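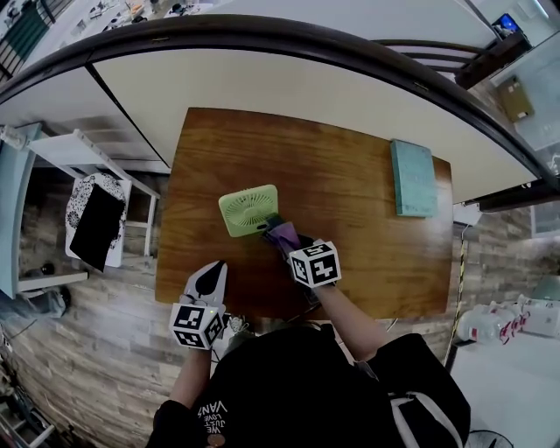

Tanner McKinnon would sooner lose a morning to cleaning than an afternoon to bad recordings, and he repeats it to everyone who picks up a pair of the hand-held grippers at Histudlow. Most of the trouble he gets called to, he says, comes down to pads, screws and markers, in that order.

Histudlow set up its gripper bench in August, on one side of an open office it shares with two other teams. The grippers come in pairs. An operator holds one in each hand and works through a household job, such as putting a cloth away or shifting a fan across a table, and the recordings go to Fisside, where they are used to train a two-armed cell. The cell has the same fingers as the hand-held tools. If a finger on the bench bends or slips in a way the one on the cell does not, the recording is of little use.

The morning check begins at 8.15 and takes 20 minutes for a pair. McKinnon starts with the cube markers, the white blocks printed with black square patterns that let the software work out where each gripper is. Every face is wiped with a barely damp cloth. Alcohol is banned at the bench after it lifted the print from a whole batch in the first month. He then takes hold of the cube and tries to twist it. Any play at all and the mounting screws come out, get a drop of thread lock and go back in. A cube that has been off has to be calibrated again, and the operator is not allowed to skip this even when there is a queue.

Pads are next. They pick up lint from the cloth tasks and grease from hands, and either will change the grip. Histudlow buys them from Todorova in bags of 16 and changes them in pairs, never one at a time. The old ones go in a jar and are sent back to Fisside, which likes to look at the wear. McKinnon would rather they went in the bin.
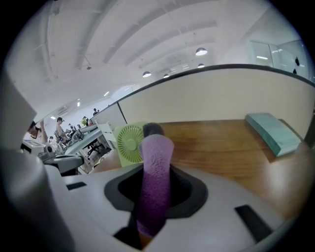
Fingers last a good deal longer than pads, and the sign that one is due for replacement is usually at the root. Barkside, which moulds the housings, supplies a gauge for measuring the gap, but McKinnon mostly does it by eye and by thumb. He looks at the dark rim where the purple finger comes up out of the housing, and checks that it clears the edge on both sides as the grip opens and closes. Then he presses the rounded tip sideways and lets go. A good finger comes straight back. A tired one hangs for a moment, and it goes on the repair tray with a strip of tape round it.

Changing a finger is a bench job of 15 minutes. The housing is opened from underneath, the pin is pushed out with a brass drift and the new finger is fitted dry. Oil is kept well away from it. McKinnon cycles the grip by hand before closing the housing, listening for a click that means the return spring has been seated on the wrong side of its post. He has put it there himself more than once.

The last part of the check is done with the grippers in use. The operator picks up something soft, then something flat and hard, and moves each from one side of the table to the other. McKinnon watches the trace on a laptop. A jump in the line generally means a dirty marker face or a lamp reflecting off one, and turning the table a little often cures the second.

Everything is written in a paper log, one line per gripper. The left-hand tool of the oldest pair has 188 entries and is on its third set of fingers. Fisside has asked for the log to be kept on a shared sheet from next month. McKinnon has agreed, though the paper one will stay on its hook by the bench.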